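# Proledum kitchen cell

The **Proledum kitchen cell** is a simulated robot workcell used to develop and check manipulation programs for stovetop work. It consists of a single arm with a two-finger gripper, a wrist camera, and a kitchen model with a gas stove. The cell is maintained at Flolldale and runs on the Flomine physics engine. Its maintenance follows a written procedure known as the Yuen sheet, after the repository in which it was first kept.

## Layout

The cell is built around a fixed world frame with its origin at the arm base. The stove is loaded as a static body with jointed knobs. Pots and utensils are free bodies, each with its own mass, friction value, and collision mesh. The counter is static and has no joints.

The wrist camera is attached to the last link of the arm and looks past the fingers. Its view therefore includes part of the gripper at all times. Programs that read the camera apply a mask to this area, and the mask must be redrawn whenever the finger model is changed.

## Setup

A new instance of the cell is brought up in a fixed order. The stove and counter are loaded first and checked for overlap. The arm is then placed in its home pose with the gripper open, and the free bodies are dropped from a small height and left to settle for 513 steps. Settling is judged by velocity. If any free body is still moving at the end of the period, the load is rejected and the starting poses are corrected by hand.

The arm is not enabled until settling is complete. Early versions enabled it at load time, and contact between a falling utensil and the fingers sometimes pushed the wrist joint past its limit.

### Collision meshes

The grate is the most demanding part of the model. Its open grid cannot be represented by one convex shape without closing the gaps, so each bar has a separate box. Burners are simplified to flat cylinders. The visible mesh and the collision mesh are stored in different files, and an edit to one does not carry over to the other. A pot that appears to float above the grate, or to sink into it, usually indicates that the two files have drifted apart.

### Knobs

Each knob turns on a hinge joint with a soft stop at either end. Damping is set high enough that a knob stays where the gripper leaves it. With low damping the knob creeps back under numerical error, and a finished task may be logged as failed.

## Routine care

The Yuen sheet lists the following checks, to be run after every 100 episodes:

- Return the arm to the home pose and compare joint readings with the stored values.
- Close the gripper on nothing and confirm that both fingers reach the center line together.
- Render one still from the wrist camera and compare it with the reference still.
- Turn each knob through its full travel.
- Clear the contact log and restart the engine.

The engine restart is needed on builds before 46, which did not release contact records between episodes. Later builds release them, but the step was kept in the sheet.

## Common faults

**Finger drift.** One finger closes ahead of the other. The usual cause is a gain value changed on a single finger joint. Both gains are reset from the master file, and the closing check is repeated.

**Camera offset.** The still no longer lines up with the reference. The camera mount is stored as a position and a rotation relative to the last link, and rounding during export can shift either one. The mount is restored from the master file instead of being adjusted by eye.

**Utensil jitter.** A thin object shakes while at rest on the counter. The contact margin is too small for the time step. Raising the margin cures the shaking but leaves a slight gap under the object.

**Grate snag.** A finger catches below the level of the bars during a low approach. The approach height is raised by 40 mm and the path is replanned. Gripper force is not increased, as this tends to drive the finger farther into the grid.

## Revision history

The procedure was rewritten in July, when the finger model was replaced and the camera mask redrawn. The page for common faults was last revised on 2022-02-20. The older text is kept with the build it applies to.

## Reference view and notes

The wrist view takes in the stove, the adjoining counter, and the gripper fingers at the near side.

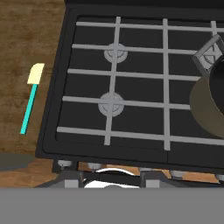

Flomine, in a note on the maintenance page, replied that the closing check should come before the joint comparison, because a finger stopped against its limit can pull the wrist reading off and send the user looking for a fault in the arm.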